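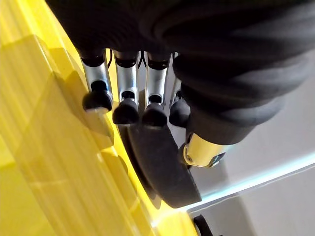 Yellow at its brightest, with a pale shine near the glossy edge.

The Color Room: Yellow Month

Welcome back to the color room! May is yellow month, and I have been looking forward to it ever since we put the greens away. If you're new, the idea is very simple. Žydrūnas Sepp and I share a small workroom (64 square feet, and that includes the radiator), and once a month we pull one color out of every drawer, box and bag we own, clear the big table and spend a few evenings finding out what we have. Then it all goes back tidier than it came out. Mostly.

I used to think of yellow as one color. Lemon, fine, and maybe mustard if you were feeling autumnal. Then you put a matte yellow next to one that lets the light in and they hardly seem related! The see-through ones are my favorites by a mile. They change all day long, and by 4 p.m. they can be almost orange on the window side of the room and still sharp as lemon peel on the other.

A few notes from the sort, in the order things came out of the cupboard.

Thread and yarn
The Stoltex box was a lovely surprise. I'd been saving a pale butter-colored cotton in there for a baby blanket and had forgotten all about it. The baby in question is now in second grade, so it's going to be dishcloths.

Paper
Tissue paper fades faster than anything else we keep, and the sheets on top had gone the color of weak tea. The ones underneath were still gorgeous. We've moved the whole stack to the bottom drawer, flat, with a dark folder over it.

Buttons
Žydrūnas counted these, for fun, over two evenings with the radio on. He got 320. I would have guessed half that! He has them sorted by how warm they are, from nearly white to nearly brown, and there's a gap in the middle where a good plain sunflower yellow ought to be. If you have any spare, you know where we are.

Paint
We mixed a long row of swatches using the Prultine yellow as a base, adding a tiny bit more red each time. The first few steps look identical when you're mixing them and completely different once they're up on the wall. Number seven is the one everybody points at. I can't mix it again, I've tried.

Anything the light comes through
This pile grew and grew, and I kept stopping to hold things up to the window instead of sorting. What I love is the edges. On a shiny yellow the edge can pick up a line of light that is much paler than the rest, and if you put something black beside it the whole color jumps forward. We tried white next to it and the yellow went flat. Gray was all right. Black every time, though, and anything silvery is wonderful too, with all those white streaks against the yellow.

The odd box
Half a tape measure, a raincoat toggle, the lid of a Veltov tin whose bottom half has been gone for years. Also a ribbon from the Kazlauskienė bakery, which I keep because the knot is so good. None of it is useful and all of it went back in.

If you want to try a month like this at home, start with whatever color you have least of. We started with blue, and it took over the hallway. And do one session in the morning and one late in the day, even if you have to leave everything out in between and eat dinner standing up.

Next up is gray, which Žydrūnas chose and I'm slowly getting excited about. He says there are warm grays and cool grays and a kind of pigeon gray with pink in it. I've already found two of those in the sock drawer.

Esi Quaye

More from the color room
Green month: moss, mint and one very old curtain
Why we gave up on clear boxes
101 blues and nowhere to sit
How to store tissue paper flat
Red month, part two: the ribbons
The shelf Žydrūnas built twice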